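Section 4. Preparing the Box Task and Recording Trials

4.1 Purpose

This section applies to operators who collect trials for the Nedidora placement study. The study compares two ways of training a grasping policy: one from fixed-camera views alone, and one from fixed-camera views combined with joint readings. Both methods are scored on the same table layout, and the results can be compared only if the layout is reset in the same way before each trial.

4.2 Setting the Table

1. Confirm that the arm is stopped before reaching over the table.
2. Place the open pink box, the closed pink gift box and the open blue-gray box on the wood surface. The ribbon bow must face up.
3. Place the beige block inside the open pink box.
4. Check that the cables at the wrist can move freely through the full reach of the arm.
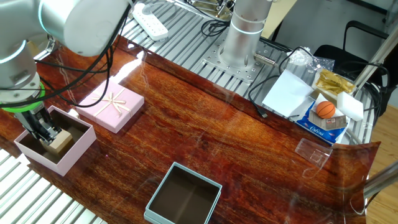
5. Enter the layout number in the Walleo log. Layouts are numbered 1 through 4 and are run in the order given on the trial sheet.

Note: The table finish is reflective. Changes in room lighting affect the camera views, and all trials in a set must be recorded under the same lights. A set that is interrupted overnight must be started again.

4.3 Running a Grasp Trial

1. Load the policy named on the trial sheet. Do not rename policy files.
2. Start recording, then wait 3 seconds before releasing the arm.
3. Keep hands clear of the table until the arm has stopped.
4. Score the trial as Complete, Partial or Failed, using the definitions in Section 6.

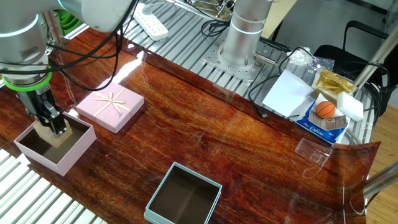 Figure 4-1. Gripper lowered into the open pink box, holding the beige block.

CAUTION: Do not pull the block from a closed gripper. Open the gripper from the control screen first.

Each policy is tested over 100 trials. Trials stopped by the operator are logged but are not included in the score. Questions about scoring should be sent to Elmarie Kekana.

4.4 Checking Clearance Between Layouts

1. Raise the gripper above the table surface.
2. Move the boxes to the positions for the next layout.
3. Lower the gripper at reduced speed and confirm that the fingers do not touch a box rim or the ribbon.
4. If contact occurs, stop the arm and repeat steps 1 through 3. After 2 failed checks, report the layout to Lefteris Stamatopoulos and proceed to the next one.

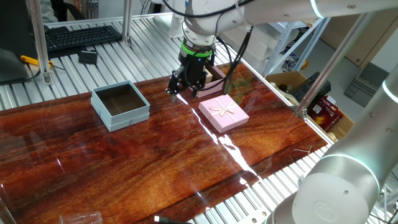

Figure 4-2. Gripper above the table surface, with the three boxes in place.

Note: Clearance checks are not trials and must not be entered in the trial log.

4.5 Closing a Set

Save the recordings and the trial sheet to the same folder. Charmaine Fourie reviews completed sets each Monday.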